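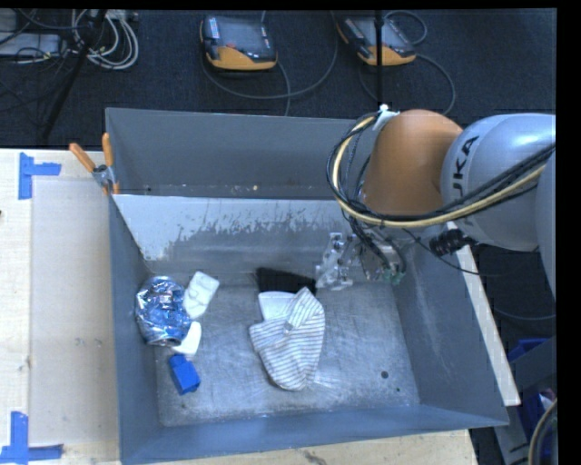 September, Bin-Clearing Cell: Grasp Planner Notes

Purpose. To determine why the Berkora planner rejects valid grasps near the walls of the metal bin, and to record the settings now in use.

Contents for this series: crumpled foil, a small blue block, a folded pinstriped cloth, white crumpled pieces and one black item close to the back wall. The contents were left in place between planning runs, and no picks were executed.

Findings. The planner was called 50 times on the same contents. It returned no plan on 14 calls. All 14 concerned the black item. The log shows the inverse kinematics step succeeding each time and the collision check failing afterward. The collision model still treats the bin walls as vertical. The real walls are sloped, so free space beside them is being marked as occupied.

Perception. Segmentation in Walia splits the foil into 2 or more objects when highlights fall across the creases. The pinstriped cloth is segmented correctly. Depth on the foil is unreliable and should not be used for approach height until the filter is revised.

Changes made:
Bin mesh replaced with the sloped version from the Skjelbred repository.
Wall clearance set to 3 mm.
Planner timeout left as it was.

Open items. The clear gripper plates are missing from the self-filter, and the depth points they produce have not been characterized. Grosora has been asked for the current gripper model. The 50 calls are to be repeated with the new mesh before any arm motion is enabled near the back wall.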